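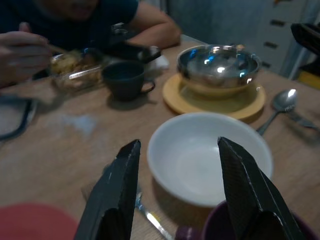
Unit 4: Table Ware, Setting and Clearing
Household Practice, evening course, Hidurville
Notes by Saoirse Hegarty. Session of Tuesday, April 8, 2025

4.1 Scope

This unit covers mixed table ware: pieces of different material, colour and shape used together at one meal. Matched services were dealt with in Unit 3. Bring the handout to the practical.

4.2 Materials

Ceramic. The white bowl has a smooth, glossy interior and a rounded rim. Glaze is hard but brittle, and damage normally starts at the rim. Run a fingertip round the rim before use. A chipped piece is withdrawn from the table, whatever the size of the chip.

Stainless steel. The polished bowl reflects its surroundings, so marks are hard to judge from one side. Turn it under the light. Dry steel by hand straight after rinsing where the water is hard. Scouring pads leave permanent scratches on a mirror finish.

Clear glass. Glass containers are convenient for serving, as the contents can be seen without lifting a lid. Do not move glass from the refrigerator to a hot oven unless the maker states that this is permitted. Ordinary glass must not be put over a flame.

Wood (table top). Pale wood shows marks readily, such as the faint bluish-grey one left of centre on the reference table. Treat any such mark in this order:
1. Damp cloth, plain water, along the grain.
2. Damp cloth with one drop of washing-up liquid. Wipe again with plain water.
3. Dry, and leave until the next day before deciding on anything stronger.

4.3 Placing

A bowl may stand directly on the table or on an underplate. The reference setting has both: the white bowl is on the wood, the steel bowl on a round yellow-tan plate. An underplate should extend beyond the bowl on all sides. A raised rim will hold small spills.

For this course, cutlery is laid parallel to the edge of the place, handles towards the diner. The diagonal piece near the white bowl would be straightened. The spoon to the right of the yellow plate is on the correct side for soup.

Mugs go to the upper right of the place, with the handle turned to the right. Shared food goes where every diner can reach it without crossing another place. A serving utensil stays in the container during the meal and is washed with the cutlery.

4.4 Quantities

For the practical, allow 300 ml of soup per person in a bowl of suitable size. Leave 2 cm clear below the rim. Measure with water first.

4.5 Clearing

Food is removed first, then cutlery, then mugs, then bowls and plates. Do not stack steel inside glazed ceramic. Underplates are carried separately from their bowls.

4.6 Practical work

Pairs: Kobe Desmet with Roos Smits; Sem Desmet with Alistair MacAulay. Each pair lays 2 places using unmatched pieces and hands in a sketch with materials labelled. Sketches are due at the first session in May.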